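Removing Old Wax from a Wood Tabletop

Work on a bare surface at room temperature. Wipe off dust with a dry cotton cloth, then apply mineral spirits to one section at a time.

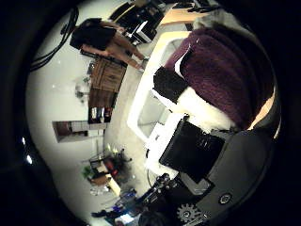 Leave the solvent on for 4 minutes. Rub with the grain – a white nylon pad is coarse enough – and wipe off the residue before it dries. Repeat until a clean cloth shows no yellow.

Let the top dry overnight. Sand only if the finish is damaged, using 600 grit. 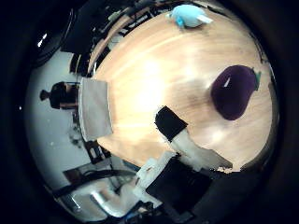

Can new wax go on the same day?
Wait until the solvent smell is gone, normally the next morning.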